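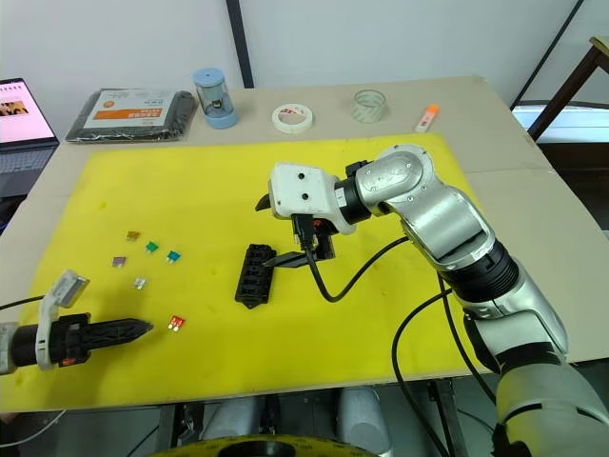 Section 2. Planning and costing the bench cell

2.1 Scope

This section covers what to settle before an order is placed for a two-armed bench cell used for small insertion work. It applies to the Nedent cell supplied through the Bredbridge office. Wiring, start-up and teaching are dealt with in later sections.

The worked case throughout is blade fuse handling: loose fuses are picked from a soft mat and seated in a fuse box. Other small parts can be planned in the same way, but the finger choice in 2.4 must be reviewed for each part.

2.2 Before you ask for a quotation

1. Write down every part the cell will handle. Give the overall size, the material and the smallest face the fingers may touch.

2. State how the parts will arrive. Loose parts on a mat need more working room than parts in a tray, and the arms spend longer on each pick.

3. Decide whether one arm or both will touch the part. If the second arm is only to steady the housing, say so on the form. It can then be quoted with plain fingers.

4. Measure the table. Record the length, depth, height and the type of frame. Note anything under the table top that would stop a clamp or a cable from passing.

5. Mark on a sketch what else has to stay on the table, such as a laptop, tape or hand tools. Items kept along the far edge must be outside the reach of both arms at full stretch.

6. Send the sketch and the parts list together. Quotations made from a parts list alone are not held.

Note: Clear housings and clear fuses should be listed separately from coloured ones. They may need a different lighting set-up, and this is priced as an option.

2.3 Table and surface

1. Allow for a table that does not move when an arm stops sharply. A folding table is not acceptable.

2. Cover the working area with a foam mat in one plain colour. Choose a colour that none of the parts share. Yellow is the stock colour. If yellow parts are to be handled, ask for grey.

3. If the table top is uneven or easily marked, place a sheet of stiff cardboard between the top and the mat. It is cheap and can be changed without moving the arms.

4. Order spare mats with the cell. Mats pick up stains and small dents, and both can upset part finding.

5. Plan the cable runs on paper. A cable that crosses the mat takes up working area, and one that hangs over the table edge must clear the legs of anyone standing there.

Caution: Do not fix the mat with thick tape inside the working area. A finger tip can catch the raised edge.

2.4 Gripper fingers

Fingers are a running cost and should be budgeted as such. Long tapered fingers reach between the posts of a fuse box but are more easily damaged than short ones. Black fingers show wear early, first as pale marks along the edge and at the tip.

Surface marks alone are no reason to change a finger. Change it when the tip is bent, when a chip reaches the gripping face, or when the two tips no longer meet squarely on the part.

For seating a fuse, both finger faces must reach the sides of the fuse body while clearing its neighbours. The end position in a row is the easiest to plan for. Positions between two fitted fuses need thinner tips, and the quotation should be based on those.

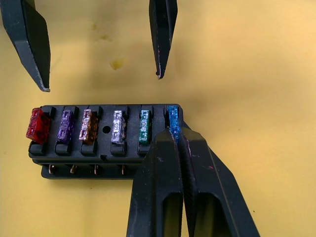

2.5 Budget lines

Enter each line on the planning sheet, even where the figure is nil.

Cell, two arms with standard grippers: as quoted.
Finger sets, first year: 5
Spare mats: 2
Wrist cameras: one line per arm.
Table and fixings: local purchase.
Sample parts for trials: local purchase.
Delivery and placing: as quoted, by postcode.
Training for operators: as quoted.

In the Valham plan, the allowance for everything other than the cell itself was set at £4,000, and the lines came to £3,481. The balance was kept for fingers. Use these figures to check the layout of your own sheet and not as a price guide.

Note: Sample parts are often left out. Fuses used in repeated trials suffer damage to the prongs and must not be put back into stock. Budget for them as scrap. The same applies to fuse boxes, whose slots loosen with use.

2.6 Choosing a trial task

The trial task fixes what the supplier must show before the final payment falls due. Word it narrowly.

1. Name the part and the housing, with part numbers.

2. State the starting layout. "Loose on the mat, any direction" and "loose on the mat, prongs facing the box" are different tasks at different prices.

3. State which slots are to be filled and which are to stay empty.

4. State whether the rating of each fuse matters. If it does, say how it is to be told: by body colour, or by the numerals moulded on the face. Glare can make the numerals hard to read from a wrist camera, and colour should be used where the range allows.

5. State what counts as seated. A fuse that stands in its slot but tilts is to be recorded as a fail.

Caution: Fuse boxes used in trials must not be connected to any supply.

2.7 Ordering and lead time

Orders are placed on form Bilyk, revision of Dec 20, 2019. Earlier revisions have no line for finger sets and will be returned. Cells wanted for May should be ordered before the end of the previous year. Finger sets and mats are held in stock and may be ordered separately.

Keep a copy of the sketch from 2.2 with the order. It is needed again in Section 3 when the arm bases are marked out.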